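Sorting Small Blocks: Gallery
Grutidia Home and Desk Pages

Small colored blocks get used for a lot of things in our building: counting games, pattern cards, table layouts, prize draws. They also end up mixed together in one bag by the end of most weeks. Our November set is on sorting small parts by color. The set covers trays, cups and dishes, and the pages before it deal with shelves and drawers.

The tray is a shallow one with three compartments. We bought 2 of them from Camacho, and the second is in the craft cupboard with beads in it. The full block collection came to 1,786 pieces at the last inventory, stored in lidded tubs. Only a small portion comes out at one time.
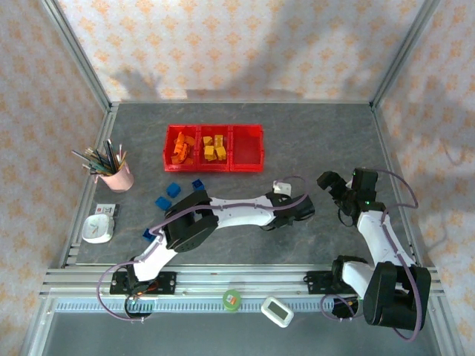
Red tray with orange blocks on the left and yellow-orange cubes in the middle. Blue cubes on the table, pencil cup to the side.

We keep one color to a compartment. Orange takes up the most space, so it always goes in an end section. Blocks from the Foltby set and the older Tromach set are close enough in size to share a compartment, and we stopped separating them by maker last year.

Pencils and pens stay in a cup with the points up. It makes the colors easier to find, though the long ones lean and the cup has to be heavy enough at the bottom. Ours cost 92 cents at a closing sale and has not tipped yet. Small odds and ends go in a dish beside it. 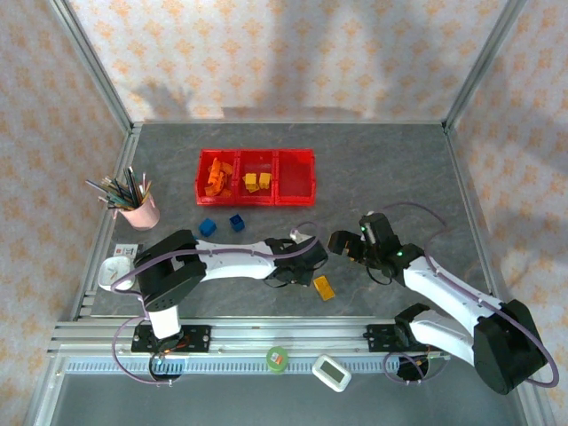 Yellow is the color that causes the most questions. The collection has cubes and flat rectangular pieces in yellow, and people ask if the flat ones should be kept apart. We put them together. A separate section for each shape would need a bigger tray, and the flat pieces are easy to pick out by hand when a pattern card calls for them.

Blue goes in last. If a session is going to continue after lunch, the blue pieces can stay out on the table and the tray can stay where it is. At the end of the day everything goes back into the tubs, the tray is wiped with a damp cloth, and the lids go on.

Next in this set: bead trays, 3 pictures. Labels for the tubs are on the printables page, in letter size only.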